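Home | Minutes | Wiki | Tool list | Join

Gondora Shared Workshop: gripper build group
Minutes, 24th July

Chair: Maeve Madigan, who also took these notes and accepts complaints about them in writing.

1. Last minutes
Approved. The spelling of "solder" was corrected in two places and left alone in a third, as a mark of respect.

2. Money
The float stands at 200 dollars. Of this, 100 is set aside for fingertip material, which we go through like paper towels. The motion to spend the rest on a bigger label maker failed again.

3. Cloth handling
Long item. The group has agreed that rigid blocks are too easy and that soft goods are where our pride goes to die. The handheld pair is now being used on clothes at a home table. The argument was over grip: pinch near a corner and the cloth hangs well but slips, or take a fat fold in the middle and hold on to everything, including parts you didn't want.

Dark navy cloth, blue fingertips: 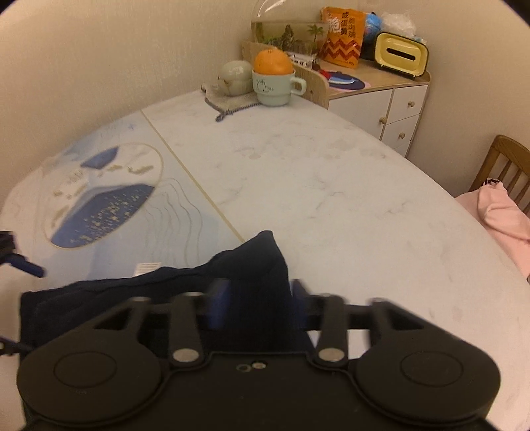
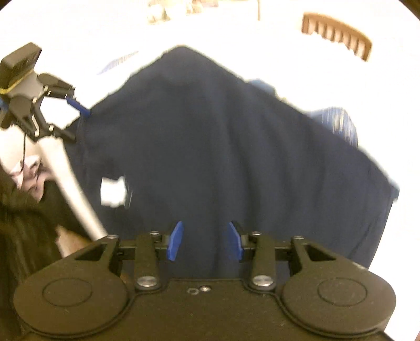
Maeve favors the corner. The opposing party favors the fat fold and said so for most of the evening. Agreed to try 5 folds each way with the same garment and write down every drop, including the embarrassing ones. A drop is a drop even if you catch it with your knee.

4. Linkage
Play in the inner pivots was raised. One school says washers, the other says learn to live with it. Washers won. Jika brackets to be checked for cracks before anybody prints another set. Please stop drilling them out by eye.

5. Software
The Pliltero logger stopped at line 1791 again and wrote nothing after it. Restarting it is not a fix, though it remains our policy. Maeve to read the code, with snacks.

6. Oláh arm
Still in its crate. We will not open it until the grippers can fold one shirt without an argument, so it may be there a while.

7. Any other business
The good hex keys are missing. Whoever has them knows who they are. The kettle is not a heat bath for shrink tubing.

Actions
Maeve: logger, washers, fold sheet.
Everyone: hex keys.

Next meeting at the end of July, same bench, bring your own cloth.

3 comments | 2 shares

Contact the workshop | © Gondora Shared Workshop | Back to top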